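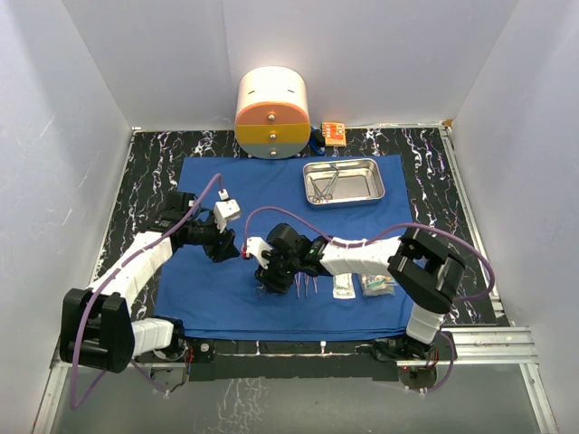
Both arms over the cloth, left gripper holding the white fitting.

Home Explore Notifications Messages Profile
Search posts
Try searching for people, topics or keywords

Kjell Halvorsen
September 20, 2022

Fault report from the Vunby cell, for those who asked. The two grippers touched during a handover and the left arm went into protective stop.

The stop worked. The restart is what went wrong. After the reset the left arm moved 30 mm toward the right one before anyone had confirmed its position.

Hjørdis Backlund was at the panel and hit the emergency stop. Her hands were outside the enclosure. No one hurt, one gripper tip replaced.

Cause: the controller kept the old target and went for it as soon as power came back. We had 3000 handovers logged without this, all of them without a reset in the middle.

Second thing – the purple cables. They loop out wide from each gripper and the planner doesn't know they exist. They played no part in this fault, but I want them clipped closer to the links.

For now: speed down to 5 percent after any stop, targets cleared by hand, 2 people present for every restart.

Edbridge has the logs. If you run the same setup, check what yours does after a reset before you put instruments on the cloth.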